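Search tips Enter keyword Go

Bench Tips: Recording Desktop Teardown Examples

Reading time: 2 min

Plan on 50 clean demonstrations per subtask before training anything. A single long recording of a full teardown is hard to label and harder to reuse. Split the job by part: cables, drives, fan, power supply.

Unplug the computer at the wall before the case is opened, and do not open the power supply itself. Clamp or shim the chassis. If it slides during a pull, discard the take.

Start each take with the gripper clear of the cables. Approach slowly, close once, pause, then lift. Operators who regrasp out of habit teach the policy to regrasp.
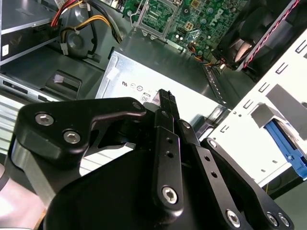 Vary the start pose by a few inches between takes, and rotate the case every 11 takes. Bare metal throws glare into a wrist camera — move the lamp to the side and lock the exposure.

Keep failed takes in a separate folder with a one-word cause: slip, snag, miss. The Ilum set from April holds 1534 usable takes out of 2000, and most of the rejects were snags on loose wiring. Tie back any cable that is not part of the subtask.

Check fingertip screws at the start of every session. A loose tip shifts the grasp point, and the error is difficult to find later in the data.

Contact: Fleltuslow Workshop Notes | © Fleltuslow, August 2025 | Back to top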